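Mollville sold its water bonds this morning and the city says demand was "robust." A few notes from someone who read the whole offering statement, including the appendices, on purpose.

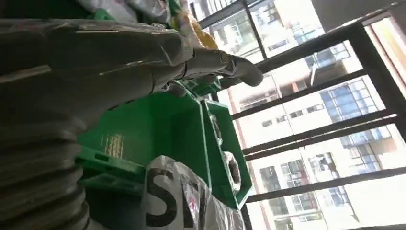 2/ The new debt pays off the July notes. Those paid off the notes before them. At some point this stops being a refinancing and becomes a family tradition.

3/ Final maturity is 27 years out. The pipes it paid for are rated for 10.

4/ Sfeir was lead underwriter, Hanaso the adviser. Both called the pricing a strong result for ratepayers. Ratepayers get a 6 percent increase, so strong is fair.

5/ The savings: roughly $10 million, nearly all of it in the first two budget years. Go look up when the next council election is. I'll wait.

6/ Ruketti kept the outlook at negative - the press release says the rating was "affirmed," and leaves it there.

7/ To be fair, coverage does improve on paper. The paper assumes people use more water every year. They've used less every year I've been doing this.

8/ Page one of the debt schedule is fine. Keep scrolling.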